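Category: Open Research > Food & Households > Storage and Waste

14 shares · 2 comments

4. How households sort, store and forget

4.1 The deep container problem

Of everything we learned in the Tranley kitchens, the part that excited us most was the simplest: the shape of a container changes what people remember is in it. We had gone in expecting shopping habits to explain most of the waste. Shopping mattered, of course, but again and again our households talked about depth. Potatoes, onions and carrots kept in something deep were described as "the veg", a single lump of food, while the same things on a shallow tray were named one by one — often with a plan for supper attached.

Noemí Cervantes, who carried out the Tranley interviews, asked each household to tell her what was in the kitchen before opening a single cupboard. The answers were wonderful. People could recite the contents of a fruit bowl down to the bruised pear, yet went vague at once when they came to the vegetable store under the stairs. One father of two guessed at parsnips, changed his mind, and then found a swede he had bought for a birthday stew.

We use the word "bin" in the storage sense throughout, for any open-topped container that is deeper than a hand. Sloping sides are common in this group and raise a question of their own, because food tends to settle towards the middle and the newest items end up covering the oldest.

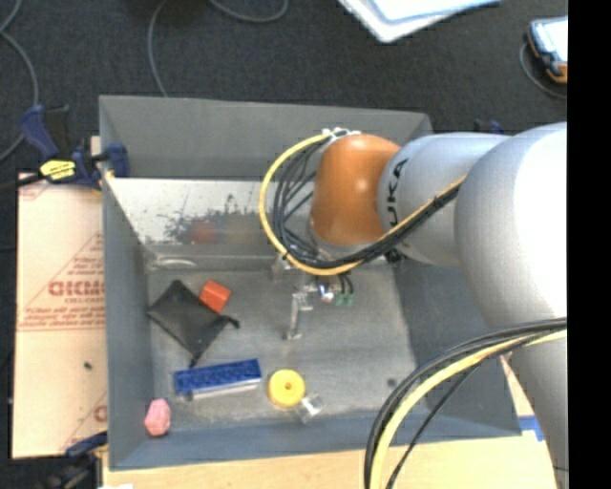

Figure 5. A large grey rectangular bin with sloping sides, on a light wooden tabletop.

The households in Mirska gave us a lovely contrast. Many of them still keep a cold larder, and the custom there is to empty the potato store completely before refilling it. Lamduan Bunnag noticed that hardly anyone described this as a way of saving food. It was tidying, or it was what a grandmother had done, and in one house it was a Saturday job for the children, paid in biscuits. Whatever the reason, the old potatoes came out and were eaten first.

4.2 A small trial of turning out

Encouraged by Mirska, we asked 14 of the Tranley households to try the same habit for six weeks in September and October. Two dropped out early, one of them after moving house. The rest kept a short kitchen diary, and these diaries are a joy to read! Several people wrote that they had begun cooking from the bottom of the store upwards, and a few had given up the deep container altogether.

We do not claim more than the diaries can bear. There was no weighing, and keen diary keepers may well be keen cooks. Still, the change in how people wrote about their food was plain to both of us, and we return to it in Section 6.

We use cookies to remember your reading preferences. Accept | Manage settings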